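Studness Robotics Club: two-arm picking project, summer report

The left arm at work over the beige tray, with the right arm parked clear. Stock on the table includes Coca-Cola bottles, a Walkers cookie box and Snickers bars.

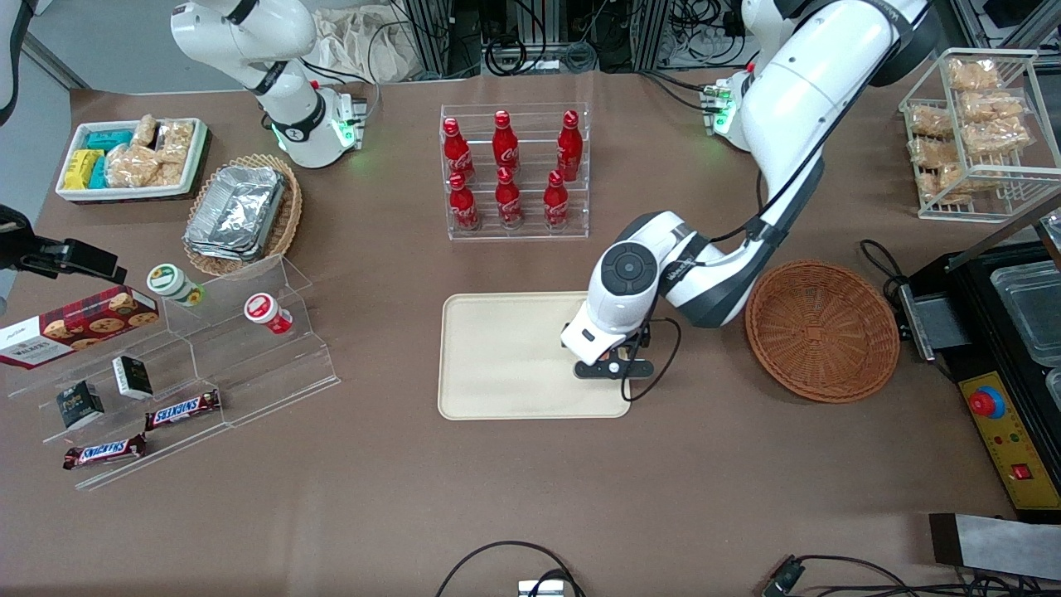

Task and rules

The Studness group has spent the summer on the snack counter task set for the Hakora student round. A written order names up to four items. The arms must find them on the table, move them one at a time and leave the rest of the stock standing. Each team gets nine minutes per order. A knocked bottle costs one item.

Progress since May

Lesia Polishchuk and Nazar Pavliuk rewrote the motion planner so that one arm holds a raised parking pose while the other works over the tray. The earlier version let both arms move at once and spent most of its time waiting for a clear path. The new one is slower on paper and finishes more orders. In the last full test it completed 14 of 24.

Of the ten failures, six were bad grasps on bags. The gripper closes on the top fold and the bag slips as the arm lifts. Ostap Zinchenko is trying a lower approach with a shorter closing stroke. Three more came from the stepped display, where the upper tier hides part of the lower one from the overhead view. The last was a mistyped order.

Still to do

Grasp settings for bags need to be stored per item. Roksolana Symonenko has the item list and will take corrections until August 4, 2018. Please do not move the display stands between sessions, as the table positions are measured by hand and take most of an evening to redo.

The club meets in the Boiko workshop, Nalanham. New members should write to Bronisława Szczepańska before their first visit to arrange the safety briefing.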